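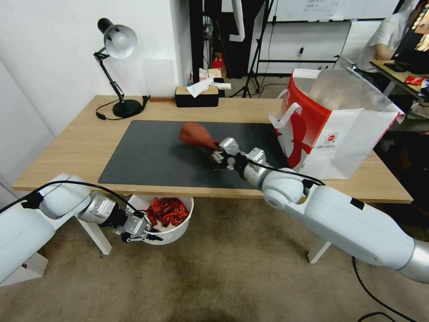 5.3 What the visitors asked at the manipulation table

The open day at Etside took place on a Monday in June and was open to everybody living in Brevville and the villages near it. The door count for the whole building was 1,163 persons. The organizers had printed almost 2,000 program sheets, so many of them were left. For the present study we consider only the manipulation table of the Grulto project, where the second author, Asif Abbasi, stood beside the visitors and answered their questions, and Kwame Lamptey took the notes by hand. From these notes we could extract 56 questions which were complete enough to be coded.

The questions were coded in the same way as in Section 4.2. We first separated the questions on the machine itself (price, weight, speed, who has built it) from the questions on the task. The second group was larger than we expected. In the school visits the children asked mainly if the robot can talk or if it is strong, and we supposed that adults would ask similar things in more polite words. Instead, many adults looked at the table and tried to guess what would come next. A typical question was "Does it know that the bag is there?" and several visitors asked it with nearly the same words.

We think this comes from the choice of objects. The year before, the project had shown colored blocks on an empty board, and according to the notes of that year the visitors watched for a short time and went on to the next room. With household objects the visitor has his own experience of the task. He knows how a paper bag behaves when one pushes it, and he compares.

Figure 6. Manipulation table during the open day, seen from the side of the robot. Both arms are in view.

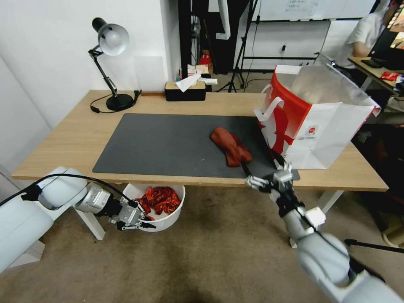
The most frequent topic inside the task group was the risk of collision, and the visitors spoke of it well before they spoke of grasping. This was a surprise for the demonstrators, who had prepared their explanation on how the fingers close on an object. A retired bus driver stayed at the table for two full runs and explained to his wife that the difficult part is the "parking." His remark is useful for reading Figure 6: the right gripper is at the front edge of the mat, with the reddish object on one side and the lower corner of the shopping bag on the other, and the space between them is small. The bag also stands a little over the right edge of the table, and this was pointed out to us more than once, usually with a hand already stretched out to move it back. The left gripper above the bucket received much less attention. When visitors asked about it, they wanted to know if the two arms "speak with each other," which we coded as a question on coordination.

A second topic was the lighting. We had not foreseen a code for it and added it after the first reading of the notes. Some visitors asked whether the desk lamp is for the robot or for the people. In Figure 6 the left end of the table is clearly brighter than the right end, where the shadow of the bag falls on the wood. Lamptey noted that persons who had asked about the lamp later asked better questions on perception in general, but the number is too small to say more.

There are limits in this material. The notes were taken by one person and in a noisy room, and questions between visitors were written down only when they were loud enough. Abbasi's answers have surely directed the questions that followed - we did not try to separate this effect. The coding scheme by Shevchuk, which we compare in Section 6, treats such answers as part of the data.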